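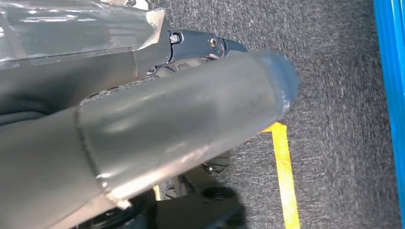

Thursday – equipment list for next year

Spent the morning on the spending plan for the arm before the December deadline. Writing it down here so the reasoning is in one place and we don't have the same talk again in spring.

Wear parts first. The tip of the tube is rough and rubbed pale at the end, and there are smudges and light scuffs along the top side further back. The welded collar shows no obvious damage in the wrist view, but I want it checked by hand with the arm powered down. I'm putting in for 2 spare tubes: one to fit, one for the shelf. Flunen quoted for the plain version and for one with a hardened end. The hardened one costs more and takes longer to arrive. I've asked for plain this time, as we don't yet know how many hours we get out of one. Need to start logging hours against the part, which we should have done from the beginning.

Covers. We have been using clear plastic film on the other segment. It creases and folds over at the end, and somebody has to redo it. Yoshida sell a fitted sleeve in two lengths. I measured for the short one and it should clear the bracket, but the drawing they sent has no figure for the cuff, so I've written back. If the answer is no, we carry on with film and I'll order another roll. Film comes out of the consumables line, sleeves would have to go under equipment. Keep those apart this time.

Fixings. Hex-head bolt and pivot bolt on the black bracket: add both to the spares box list, along with the small screws. Bought singly they cost silly money in postage. Trareo do a mixed box of 200, which covers us for a long while. Check the thread before ordering. The last box we had was the wrong pitch and most of it is still in the drawer.

Floor. Yellow tape on the carpet is fine for marking out but I don't want to plan the new cell on carpet. Two options: hard matting over the top, or move to the tiled end of the room. Matting is quicker. Moving is cheaper on paper, but the power and the air line would both need extending and I have no price for either. Asked for one. Until then I've put matting in the plan, some 100 tiles going by the supplier's chart, with a note that it may be dropped.

Hallusus controller upgrade – left out. It would be nice to have, but the present one does what we ask of it and the upgrade means a new cable set too. Look at it again once the support contract comes up for renewal.

Still to do:
Thread check on the bracket bolts
Chase Yoshida for the cuff size
Price for power and air at the tiled end
Hours log, keep it by the teach pendant
Send the draft round before the end of the week

Delivery on the tubes is the slow item, so that order goes in first even if the rest is held up.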